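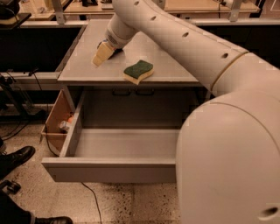

Review: The Moffat Study Concordance to the Four Gospels, edited by Kenna Mowat (Arard)

The Moffat is a single-volume concordance with 1,512 headwords, keyed to the Greek but arranged by English term. I used it for one term of sermon preparation, mostly in Mark and Luke, with a large exhaustive concordance open beside it for checking.

Each entry gives the English word, the Greek words behind it, a short gloss, and every verse listed by book. Where one English word covers several Greek ones, the verses are split into numbered groups. "Love" and "servant" are handled well. "Hell" is less clear: the note on Gehenna and Hades sits under "grave," and the cross-reference gives the wrong page.

Common words such as "and" and "said" are left out, as the preface states. Less helpful is the omission of most prepositions. Anyone working on "in" or "into" in John will need another book.

I checked 128 entries against the larger work. Four had a missing verse, and one listed Luke 8:16 as Luke 6:18. For a first printing that is acceptable. Arard has a correction sheet, but it covers only Matthew.

The parallel tables at the back, prepared by Fraser Gillies, are the strongest part. They set shared sayings side by side and mark differences in wording with a plain underline. The table for the parable of the sower is the one I used most.

Type is small but even. The binding opens flat from page 201 or so onward — before that it needs a hand on it. Two ribbons are supplied. Greek is printed both in its own letters and in English ones, with stress marks only on the second.

Recommended for preachers and group leaders with little Greek. Readers who already own a full concordance could borrow a copy for the tables.

Paula Voicu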